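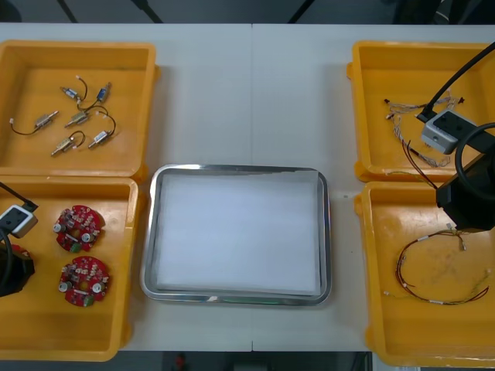 ## 遠隔操作で部品集め、ケーブルがどうにもならない

**ハンドル:nejiyama_60**

双腕で部品のキット詰めを教えてます。黄色いトレイから電磁弁、赤い丸基板、ハーネスを取って、真ん中のステンレスのトレイに集めるだけの作業です。操縦側はPledeoのリーダーアームで、動かすのは全部わたし(肩が死ぬ)。

電磁弁と基板はまあ取れるんですよ。問題は線もの! 細い線の束はつかむたびに隣の線までついてくるし、ハーネスは輪っかのどこを持つかで毎回形が変わるし。9月から始めて767本録ったのに、学習させるとハーネスの上で手が迷子になります。みなさん線ものってどう教えてます?

---

**ハンドル:mugicha_arm**

うわー、同じところでハマりました。うちは「つかむ場所」を決めたら急によくなりましたよ。ハーネスなら白いラベルのそば、細い線は端子の根元、みたいに。人間がその日の気分で持つ場所を変えると、ロボットも気分屋になります笑

---

**ハンドル:kurage999**

上の人に反対するわけじゃないけど、場所を固定しすぎるのは怖いなあ。ラベルが裏に回った瞬間に止まりません? わたしはむしろ置き方をどんどん崩して、持ち方もばらけさせる派です。本数は要るけど。

---

**ハンドル:mugicha_arm**

>>kurage999
本数が無限ならそれでいいと思う! でも一人で操縦してるんでしょ、肩が先に終わるって。

---

**ハンドル:nejiyama_60**

どっちもわかる……。ちなみに一回の流れはこんな感じで、弁、基板、ハーネス、最後に細い線の順です。

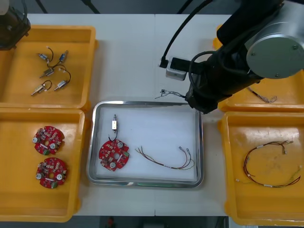 で、この細い線が最後なのがよくないのかなと思い始めてます。先に置いたものに引っかけそうで、操縦しててもつい手がゆっくりになるんです。その「ためらい」まで学習されてる気がして。

---

**ハンドル:dramholm_user**

ためらいは確実に写ります。Dramholmの記録ツール使ってるなら、止まってる区間を切るだけでだいぶ違うよ。うちは40本ほど手で切って試して、効いたから残りもやった。

---

**ハンドル:kurage999**

切るのは賛成。ただ離す直前の「間」は残したほうがいいです。前に全部切ったら、着く前にぽいっと放すようになって泣きました。

---

**ハンドル:tenohira**

横からすみません、遠隔じゃなくて腕を直接持って動かすのはだめなんですか? 線の引っかかりが手に伝わるから、わたしはそっちのほうがずっと楽でした。

---

**ハンドル:nejiyama_60**

>>tenohira
それも考えたんですけど、自分の手が手首カメラに写っちゃうんですよね。あと二本いっぺんに持つのがしんどい!

とりあえず持つ場所を二か所までに絞って、順番は細い線を先にして、新しく50本録ってみます。肩に湿布貼ってから。

---

**ハンドル:mugicha_arm**

二か所、いい落としどころだと思う。右手と左手の担当も途中で変えないでね、それで一週間分捨てたことあるので。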